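Reading Circles Resume at the Nurgate Library
27 Oct 2021
By Margareta Marinescu, Office of Public Programs

The Nurgate Library is pleased to confirm that its adult reading circles have resumed for the winter season. Registration opened in September, and 267 residents have enrolled to date. Places remain in the Tuesday afternoon circle at the Chiriac branch and in both evening circles at the main building on Andberg Street.

Readers who took part before the closure will notice several changes. Each circle now meets every second week, where it formerly met once a month, and each session has been shortened to one hour. The shorter session was requested by many members who travel to the library by bus and who found the earlier arrangement difficult to fit with the evening timetable. Circle leaders have been asked to begin promptly and to leave the final ten minutes for the choice of the next title.

The library has also changed the way in which titles are supplied. Under the previous system, members borrowed from the general collection and were often obliged to wait for a copy. The library has now set aside a separate circle collection of 1,024 volumes, purchased in sets and shelved behind the main desk. Most are paperbacks or small-format editions, with large-print copies held for a number of the more popular titles. A member may keep a circle copy until the session at which it is discussed and should then return it to the circle leader — not to the outdoor return box, which is emptied into the general collection.

Domnica Hodoroagă will continue as coordinator of the program. The afternoon circle will be led by Vasilică Sima, who joins us from the reference department, and the evening circles by Lenuța Tudose. The first titles of the season have been drawn from short fiction and memoir. Longer works will be considered after the new year, and the leaders have agreed that any book of more than 400 pages will be spread over two sessions.

Members are reminded that the Kiviretti Room, where the evening circles meet, is now reached by the side entrance. The front doors are locked at six o'clock. Those who need the elevator should speak to the desk before that time so that a member of staff can meet them.

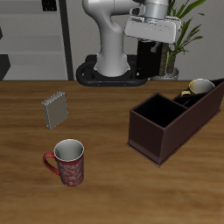
For residents who cannot attend in person, the library will again offer its circle-by-mail service, in which a book and a printed set of questions are sent to the home and the reader's written comments are shared with the group. The service asks very little of those who join it. A corner of the table with room for a slim book and a favorite red mug will do perfectly well, and there is no fixed hour at which the reading must be done. Comments may be as brief as a few lines and may be sent unsigned. Requests should be made in writing to the Office of Public Programs or left at the desk of either building, with the reader's name, mailing address, and any need for large print clearly stated.

Recent items
Winter Opening Hours at the Chiriac Branch
Local Newspaper Index Passes 3,000 Entries
Ileana Sima Retires from the Children's Room
Notice to Holders of Expired Library Cards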